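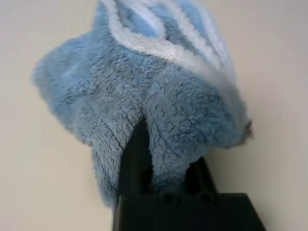
I have spent an unreasonable part of this winter thinking about fingertips. Not mine, which are fine. The black ones at the end of a robot arm, the ones that are supposed to pick up a towel and wipe a table and so far have made me miss my mother's kitchen very much.

Some background. The shop I've been hanging out in has two arms mounted on one body, facing a plain table. For months they wore the fingers they shipped with, and those were great at blocks and terrible at anything floppy. So when three sets of replacements came in, from Luvunine, Medum and Geerts, I asked if I could come along and be in the way while they got tried out. They said yes, probably because I brought lunch.

The job was the same for every set: pick a fuzzy blue towel up off the table, get it somewhere useful, wipe up a small spill, put the towel down. You did this while half asleep this morning. A robot has to decide where a towel even begins. A block has corners. A towel has opinions!

The Luvunine fingers went first, and they're the blunt ones. Wide tips, lots of contact, very reassuring to look at. They were lovely on a folded towel and hopeless on a flat one, because a wide tip needs something to get around and a flat towel doesn't offer it. The arm would come down, close, lift, and be holding a nice big handful of air. I watched this 13 times in a row (I'd promised myself I would stop keeping score and then kept score anyway).

Medum's set is narrow and grippy. You press down into the cloth first, so it bunches up a little, and then you close. It's what you or I do when we grab a dish towel without looking. Pressing is where the trouble lives, though. Too light and the tips skate over the fuzz. Too hard and the arm notices it's pushing on a table, gets its feelings hurt, and shuts itself off. We spent most of an afternoon hunting for the spot in between, one arm leaning on the cloth while the other hung back and waited its turn.
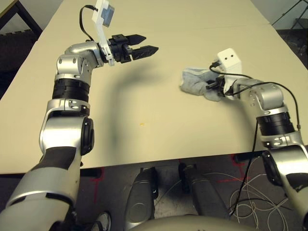

Lyle Dvorak thinks I'm giving the fingers too much credit. The controller decides how hard you press, he told me, and if you put the cheapest fingers in the world on a controller that can feel the table coming, they'll beat the fancy ones every time. He'd swap the software before he'd touch a single screw. I argued with him for a while, mostly because I'd already written half of this in my head, and then we loaded the Clokard controller to see.

Well, he's partly right, and I'm a little sore about it. With Clokard running, the arm came down softer and stopped sooner, and the shutoffs went away. We did 100 tries with each set after that. Medum still came out ahead on a flat towel, so the shape of the tip does matter, but the gap got a lot smaller. Luvunine went from embarrassing to merely annoying.

Geerts I feel bad about. Those fingers have a soft pad I really wanted to love, and the pad grabs beautifully and then won't let go. The arm opens up, backs away, and the towel comes along for the ride like a sock out of the dryer. Great for carrying, no good for putting things down, and putting things down is half of housework.

The other thing I'd tell anyone shopping for these is to look through the wrist camera before you buy. Each arm has its own little camera riding along, and what it sees past the fingers matters more than I'd guessed. Chunky tips hide the very thing you're trying to wipe. Skinny ones leave you a decent view of the drops on the table and of whatever the other arm is up to.
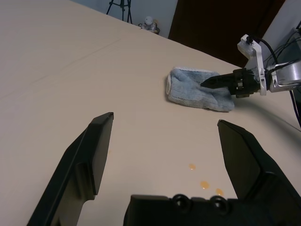
What I'd spend the money on

If I were starting from nothing, I'd get the controller first and live with the stock fingers for a month. Then the Medum set. The whole bundle, fingers and software together, was quoted to us at $1,659, and I've paid more than that for a couch I don't like.

I'd skip the soft pads for now, although Geerts says a less sticky version is coming in April and I'll be back at that table with lunch when it does. Lyle wants to run the stock fingers on Clokard for the full hundred too, just to prove his point. I told him he could buy the sandwiches that day.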